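Open Day at the Grondo Technical College, a Visit in May

I went to the open day at Grondo mainly for the old paper mill. The college moved into the mill buildings some years ago and I had read that visitors can walk through nearly all of them, also the parts which are closed the rest of the year. The ticket is free, but you must register at the gate and they give you a paper bracelet.

I came at 10 in the morning and there was already a line along the river wall.
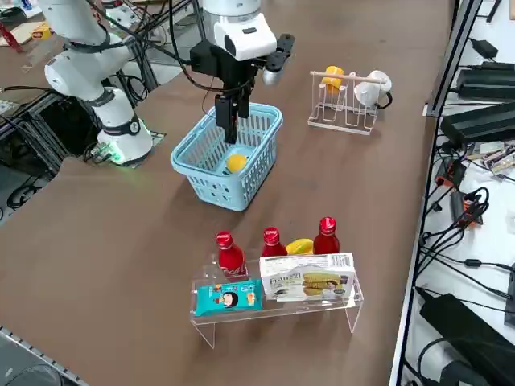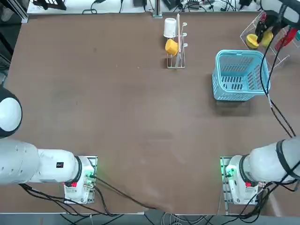

The first tour was the turbine house. It is a small brick building over the water channel, and inside there are 2 turbines, one of them still complete. The guide told us that the mill made wrapping paper for more than 200 shops in the region, and later also the thin paper for oranges. I did not know that oranges needed their own paper.

From there you go up an iron stair to the drying loft. For me this was the best part of the day. The loft is very long and the walls have wooden shutters which the workers opened or closed according to the weather. The floor moves a little when many people walk — they let in only small groups, and I waited almost half an hour. Take a jacket, the wind goes through.

The Jayasinghe Library is in the former rag store. The shelves are new and rather plain, but the roof beams were kept and you can see numbers painted on them. On the ground floor they showed the order books of the mill, open under glass. One page listed 2,290 reams for a single customer, a company called Plalico, with a note in red ink that the payment was late.

Lunch was in the yard. The bean soup was good and the bread was finished by one o'clock. There are not enough benches, so many families were sitting on the steps of the boiler room.

To get there, take the bus to Canulska and walk 2 stops back along the river, because the stop in front of the gate was closed for the day. Parking is on the field behind the sports hall and it was muddy. The loft closes one hour before the other buildings, and this was written only on the small map.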